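Call for Singers and Readers: The Brarmont Letters Project

We're looking for people who love old letters, or who love singing, or who just want something good to do with their evenings this fall! No audition, no fee, and you don't need to read music.

Some background. In 1894 a mill clerk named Benítez started writing home from Brarmont, and he kept at it for most of his life. The letters (there are over 2918 pages, if you include the backs of envelopes, and we do) came to the town library in seed boxes. They cover river ice, bad boots, a cousin's wedding, the price of onions, and a long quarrel about a fence that we still haven't gotten to the bottom of. 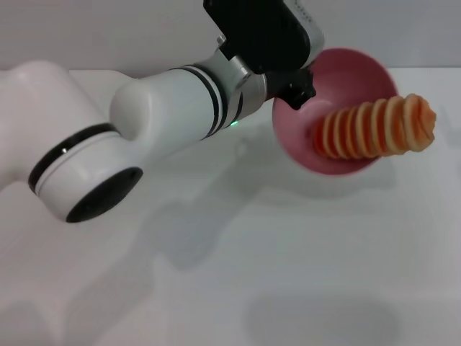 In November we'll turn a selection of them into an evening of readings and songs at the old Velach hall. Our music director, Hugo Vallejo, has set 7 of the letters for mixed voices, and the fence letter is a riot. The tunes are easy to pick up by ear, and we'll send practice recordings to everybody who signs up.

What we need:

Singers, all ranges. Low voices especially, but please don't stay away if you're a soprano!
Readers, age 16 and up. Accents of every kind are welcome.
Transcribers, to work from scans at home. His handwriting gets pretty wild after the first winter, so a patient eye helps.
A person who can play the accordion, or who owns one and is willing to learn 3 chords. 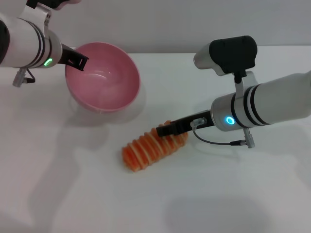 Aruvitz wrote in after our spring notice to ask whether readers have to learn their letters by heart, and added that a cousin would join too if the answer was no. The answer is no! You'll have the pages in your hand the whole time. We'd like you to know your letter well enough to look up now and then, and that's all.

Rehearsals run in the evening, twice a month through the summer and weekly once fall starts. Missing a couple is fine, just let us know. Transcribers set their own hours and can do as few pages as they like. We can't pay anyone, but there's soup at every rehearsal and you get two seats for the show.

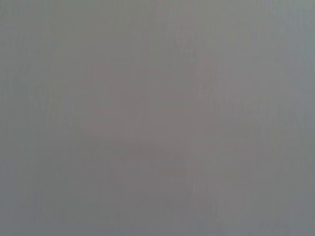
The hall has a ramp at the side door and parking across the street. Large-print copies of all the letters and song sheets are ready, so just ask for a set.

To join, leave your name and phone number at the library's front desk, and tell us which part you'd like. If you can't decide, write "anything" and we'll call you. Kids can come along to rehearsals if they don't mind hearing about onions.

Posted 12 April 2022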